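# Setting up and looking after the tube-transfer cell at Skornitz

Applies to the two-arm bench cell only. The Udach cell uses a different gripper and its figures do not carry over.

## Before you start

You will need a 2.5 mm hex key, a lint-free cloth, isopropyl alcohol, a feeler gauge set and the cell log. Allow an hour. Put both arms in hold, press the emergency stop and confirm on the pendant that drive power is off.

## 1. Check the finger plates

Each outer finger block carries a metal plate held by black screws. Work across each plate and test every screw with the hex key. A screw that turns should be taken out, cleaned, given one drop of medium threadlocker and refitted hand-tight. The blocks are 3D-printed and will crack if the screws are forced.

Look for whitening or hairline cracks at the corners of the rectangular openings. If you find any, replace the block. Spares are printed at Garba and take some 12 days to arrive, so order when the last one leaves the shelf.

## 2. Clean the contact faces

Wipe the inner fingers with alcohol and leave them to dry. Do not use the degreaser from the main workshop — it leaves a film, and the tube then creeps down between the fingers during a long hold.

## 3. Set the grip

Release the emergency stop and jog the overhead gripper to the tube station at low speed. Close on an empty tube, near the top, until both inner fingers touch the wall. Note the opening shown on the pendant. With the present fingers it should read 134. If it differs by more than 6, stop and repeat step 1, as a plate has probably shifted.

Set the closing force to the lowest value that holds a loaded tube upright. Too much force pinches the tube out of round and the pieces inside jam against the wall.
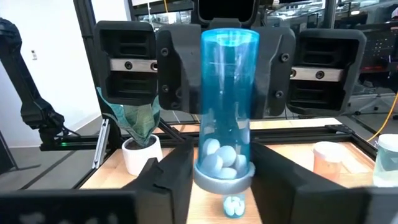
Once the force is set, run the lift at quarter speed three times. Watch the bottom of the tube as it clears its seat. It should rise straight. A tube that swings towards one side means the fingers are not meeting it together, and the finger offset must be corrected in the tool settings before you go on.

## 4. Check the wrist camera

The second arm carries its camera at the wrist. Bring this arm to the inspection pose and check the live view. Its own fingertips must appear at the lower left and lower right with a gap between them. If one fingertip fills more of the view than the other, the camera bracket has moved. Slacken the bracket, centre the gap on the tube and tighten again.

Follow the cable back from the wrist and move the arm slowly through its range. The cable must not pull tight at any point.

## 5. Return to service

Enter the pendant reading, the closing force and your initials in the log. Reset the cycle counter. The full check is due again after 2000 cycles, or at once after any collision.

Changes to the finger offset go to Amarachi Tamuno before the next shift. Faults in the arm joints or drives go to Mattes Fröhlich; do not open the joint covers yourself.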